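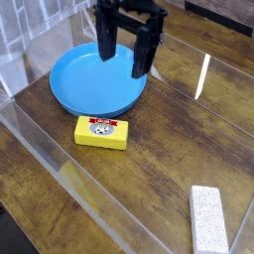 Figure 1. Tabletop cell with the gripper open over the blue plate; yellow box in front of the plate, white block at lower right.

Sirkier Manipulation Study
Progress report to the Eltia Research Fund
September 12, 2022
Prepared by Nele Schmieder, project lead

1. Purpose of this report

The fund asked for an account of work since the spring payment, with attention to the change of method approved at the last review. Spending is within the approved budget and no new money is requested.

2. Work completed

The study asks whether a grasping policy trained on a small set of demonstrations can be improved by choosing which demonstrations to keep. The earlier plan was to record more of them. Under the revised plan we stopped recording at 500 and turned to sorting what we had.

Kornél Szűcs wrote the scoring program, which rates each demonstration by how well a model trained on the others predicts its motion. Demonstrations with poor scores are set aside and the policy is trained again. Ákos Takács and Judit Szabó ran the bench trials in the acrylic enclosure, using small objects and a shallow plate as the target for placing tasks. Object positions were drawn from a fixed list so that both policies faced the same layouts.

3. Results to date

The policy trained on the sorted set completed more placements than the policy trained on the full set. The gain was clearest when the object started close to the plate, where the fingers have little room to come down beside the rim. With objects near the enclosure walls there was no clear difference, and we do not claim one.

Each layout was tried 20 times per policy. Two layouts were left out of the comparison after the Skorine controller lost its calibration partway through. They will be repeated in full.

4. Difficulties

Reflections in the acrylic panels remain a source of error in the vision model - it sometimes reports a second object at a panel. Masking the panels helped but also hid objects placed against them. Tipene Tawhiri is testing a training set with added reflections, and first figures are expected in November.

The spare finger plates ordered from Szénási arrived late. Bench time lost was made up by moving the scoring work forward.

5. Next period

- Repeat the two excluded layouts
- Test the scoring method on a second task, stacking
- Release the scoring program with a short user guide

The draft paper will be sent to the fund for comment before it is submitted.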